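4. What the reuse figures can and cannot show

4.1 The claim

The idea that households now reuse most of the boxes they receive has spread quickly, and it rests on very little. Nearly every version we have read goes back to one question in the Alau household survey, which was put to 564 people in Plokow and the villages close to it. They were asked whether they "usually keep and use again" the boxes that come to the house. A clear majority said yes. From there the finding was carried into two planning reports and a good deal of local news coverage, and somewhere along the way "usually keep and use again" turned into "use again."

We have no quarrel with the sampling. The response rate was decent, and the survey team was open about its gaps, which lay mostly among renters and people living alone. Our doubts are about the question. Keeping a box is one act and using it again is another, and a person who has a stack of flattened boxes behind the wardrobe may quite sincerely feel that both parts of the question apply. The word "usually" makes things worse. It can mean most boxes, or most weeks, or that the person thinks of themselves as someone who does not throw things away.

There is also the matter of what counts as a second use. In the follow-up interviews, which the planning reports do not cite, people spoke of storing winter shoes, lining a shelf, raising a lamp, starting a fire, and giving a box to a child. Some of these put off the need for a new box. Most do not. A lamp would have been raised on something else, and the winter shoes would have gone under the bed. 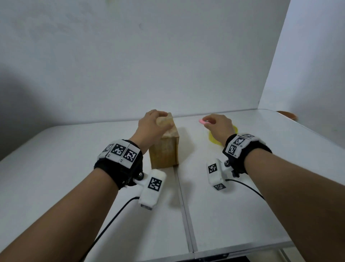
4.2 Repair as a hidden cost

Even where a box does go back into the mail, the savings are smaller than claimed. A used box has soft corners, an old label and at least one torn flap, and people make up for this with tape. The Lenia postal study is the only one known to us that weighed the tape as well as the board. It took in 300 reused parcels over one February and found that tape use varied so widely from sender to sender that the authors declined to give an average. We think they were right to decline. Others who quote the study have been less careful and have worked out an average for themselves from the chart in its appendix.

The Lenia authors do say that senders taped most heavily where they had no need to, along folds that were still sound. Their reading is that people lack trust in an old box. That may be so, but the study did not ask anyone, and other readings are just as good. Tape may have been used to cover an address. It may have been put on by an earlier sender and simply left there. A parcel weighed at the counter carries all its history at once, and the scale cannot tell one layer from the next.

The handling of tape has been treated, when it has been treated at all, as a matter of no interest. Time-use diaries put it under "errands" or leave it out. Yet finding the end of the roll, lifting it without splitting it and getting it down straight are the parts of the job that people complain of most (Figure 1). If the aim is to learn why one household sends out old boxes and another buys new ones, irritation of this kind seems to us a better place to look than stated concern for the environment, which hardly differs between the two groups. 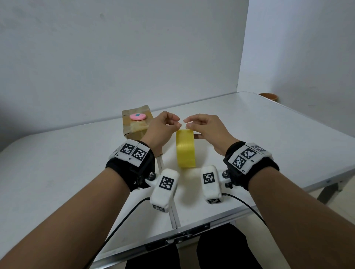 Figure 1. Fingertips at the loose end of a roll of yellow tape.

We would not want to push this too far. Complaints are easy to collect and hard to weigh. Someone who grumbles about tape may still tape a box every week, and the person who never mentions it may have given up years ago. The Lenia interviews were held at the counter, with people who had already finished the job and come in with the parcel under one arm. Those who lost patience at the kitchen table and bought a padded envelope were never in the line to be asked.

4.3 The Chaiyaporn trial

The strongest evidence on the other side comes from the Chaiyaporn trial, in which 15 shops packed outgoing orders in boxes returned by customers. It ran for 3 months. Spending on new board fell in every shop, and the report calls this a success without further comment. We are less sure. The shops volunteered, and several had been saving boxes before the trial began, so that part of the drop must come from using up what was already in the back room. No shop was followed once its stock ran out. Labor was logged by the shops themselves, in whole hours, at the end of the day. Under that method a few extra minutes on each parcel would not appear anywhere.

The trial also had no comparison group. Orders are slack in the months it covered, and spending on board falls then in most years. The report shows no earlier year, though the shops must have had the receipts.
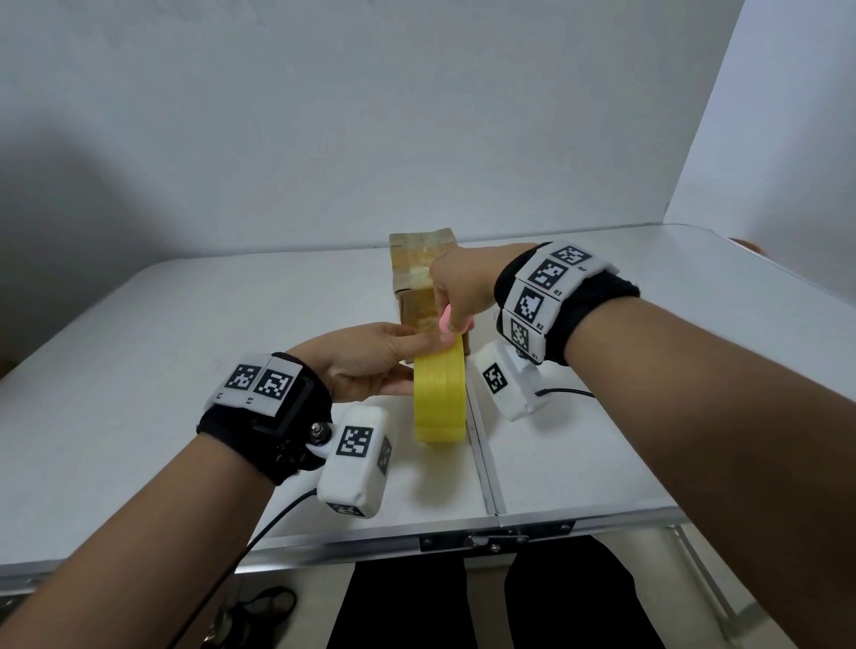

Ona Laur has objected to this line of argument in a written reply to our earlier draft. Trials of this size are run by people with a shop to look after, she writes, and "if the only results you will accept are ones that cost more to gather than the boxes are worth, you will wait a long time." She adds that the stock point cuts both ways, as shops that had been saving boxes had also learned to pack with them, and would show less waste from the first day. We accept the second point in full and have changed Section 3 to reflect it. On the first we still differ. A cheap trial is welcome, but its cheapness does not widen what can be drawn from it, and a single earlier year of receipts would have cost the shops an evening.

Kruger takes a middle view: the trial shows that reuse at shop level is possible, and leaves open whether it saves anything. We can agree with that, while noting that few people had doubted the possibility.

4.4 What would change our minds

A useful study would follow boxes instead of people. Each would be marked on arrival and looked for again at set times, with tape weighed at each stage and a plain record of where the box ended up. It would need to include homes that do not think of themselves as careful, and it would need to treat a box in the attic as a box in the attic. Minutes spent at the table should be recorded as they pass, including those lost to the roll itself (Figure 2). 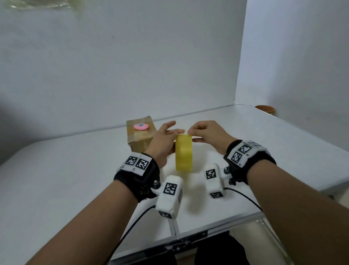 Figure 2. A yellow roll held upright on a white tabletop, one hand on each side of the rim.

Until then we suggest that the Plokow figure be quoted with its full wording or left alone. The share of people who say that they usually keep and use boxes again is a fact about what people say. It may well move in step with what they do. None of the three sources reviewed in this section tested whether it does.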